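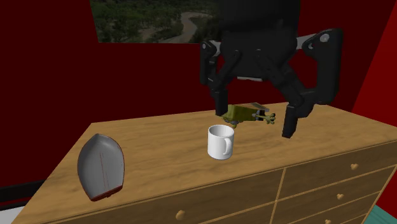 Figure 3. Dresser against a dark red wall.

3.2 Wall color and judged room size

Participants rated 74 rendered interiors for apparent size, ceiling height and comfort. Each interior was shown once, in random order, and ratings were given on a 4-point scale. After incomplete sessions were removed, 1,092 of the 1,413 responses were kept for analysis.

Rooms with dark walls were judged smaller than rooms with pale walls of the same floor area. The effect was weaker for ceiling height – and absent when the ceiling matched the walls. Furniture color had no reliable effect on any of the three ratings. This differs from Godoy's earlier survey of rented apartments in Vallodside, where light wood was linked to higher comfort scores. Her respondents rated their own homes, and familiarity was not controlled.

Order effects were tested separately and are reported in Section 3.3.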